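Search this site Search
Home Workshop Storage Laundry Contact

Drying knit work gloves in a small work corner

Knit gloves take dirt very fast, and a heap of them on the floor stays damp in the middle. My corner has printed walls with big pale flowers, so I wanted a way to hang gloves which does not hide them. You need a drying rack, a rope, a hanger, clips and baskets.

First put all gloves together in one spot and clear the baskets above.
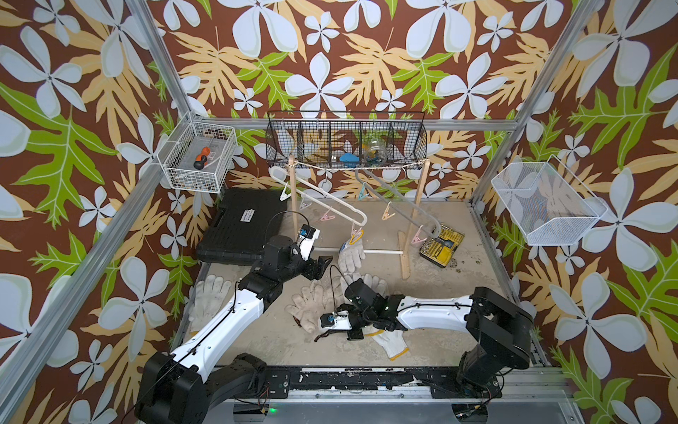 Elie Azar wrote that gloves should be sorted before washing, coated ones apart, or the knit ones come out with black marks.

Next, the hanger. Clip each glove by the cuff, with the fingers down, and leave a little air between them. Gray dirt that is still there after washing will not disappear by drying - wash again with warm water and plain soap.

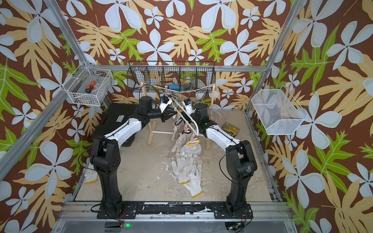
Page 2 of 4

Keep spare clips on the rack itself. Push them onto the upright where your hand finds them easily, and check that they do not slide when you pull. 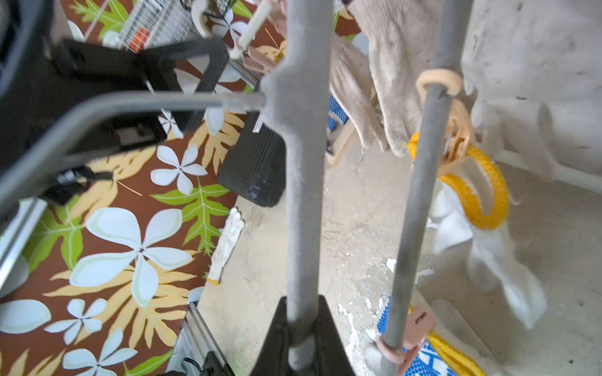 Two clips on the slimmer upright.

Now the rope. Pass it through a ring and over, then pull it slowly until it is snug. A coarse rope holds better than a smooth one, but it leaves small threads. Cut these - do not burn them near cotton.
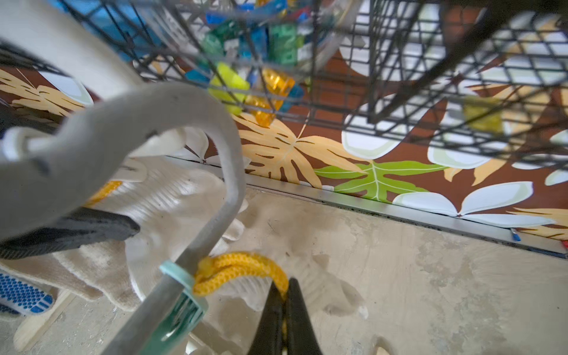 I tried this with thin cord and it dropped after one night, so please tell people to use the thick rope, wrote Hugo Aranda.

He is right about the cord. Turn the gloves once, in the evening, and pull each finger straight before they become stiff. In February I leave them one more day.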